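Two Days at Grekport

Jul 6, 2025 – 4 min read
12 shares

I got home from Grekport late last night and slept until ten. My neck is sore and I have a bruise on my left hip from the seat, so I will write this down while I still remember the order of things.

The event was the Didenko Cup, a club-level endurance weekend for small sedans and hatchbacks. We run in the lowest class. The format is a sprint on Friday to set the grid and then the long race on Saturday, 200 laps or four hours, whichever comes first. It has never gone to 200 laps as far as I know, and it didn't this time either.

Friday was hot. We got through tech inspection on the second try. The first time they didn't like how the battery was strapped down, and they were right, the strap had stretched. A team two garages over had a spare and we were back in line before lunch. The sprint went fine. I started near the back and stayed near the back, but I learned where the new pavement ends in Turn 6. If you put the outside wheels past that seam the car steps out, and it does it every time.

For tires we used the Garkis set we bought in the spring. A set costs us a little over 400 dollars mounted, and that's the most we can spend if we want to do more than one race a year. They take a couple of laps to come in. After that they were steady all the way through my first stint, and the wear was even across the front, which I did not expect on that surface. The fast cars in our class run something softer and have to change them halfway. We don't have the crew for that.

The race itself started on time. I took the first stint and my co-driver took the second, and then we swapped again for the last hour. We made up places mostly by staying out of trouble. There were three full-course yellows in the first half and we pitted under 2 of them. The second of those stops was slow. The fuel cap wouldn't seat and we lost most of a lap fiddling with it, and I would like to have that lap back.

With an hour to go the temperature gauge started climbing. I backed off on the long straight, lifting early and staying out of the draft of the car ahead, and it settled at a number I could live with. Lap times went up by two seconds. The car behind us caught up but spent itself in traffic, and we kept the place.

We finished tenth in class out of seventeen, with 244 points for the season so far. That puts us in the middle of the table – close enough to seventh to care about the next round, which is later in July.

We drove back to the motel after the awards and packed up for the trip home. It took longer than the packing on Thursday did. It always does.

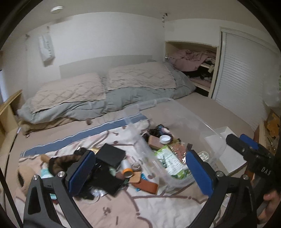 Stuff on the bed, still to be put away.

The next job is the cooling. The radiator is the one that came with the car and the fins on the lower half are pretty well flattened by gravel. I am going to pull it this week, flush the system and look at the fan wiring at the same time. If the radiator is as bad as I think it is, I'll replace it and skip the front brake ducts until fall.

A few people asked how we pay for this. Mostly out of pocket. We put up a small page on Goteo last winter to cover the seat and the belts, and that worked out, but I don't plan to do another one. Entry fees and fuel are on us.

I also need to fix the fuel cap. I've ordered a new gasket and will check the threads on the neck when it gets here.

4 comments

gravelbucket
Turn 6 got me too on Friday. I thought I had a soft rear tire and came in for nothing.

slowhands88
What pressures were you running on the Garkis? Ours went greasy after half an hour but we're heavier than you.

pitwall_dad
Check the radiator cap while you're in there. Ours looked fine and wasn't holding pressure. Cheap part.

oldhatch
Good result. See you at the next one if our gearbox comes back.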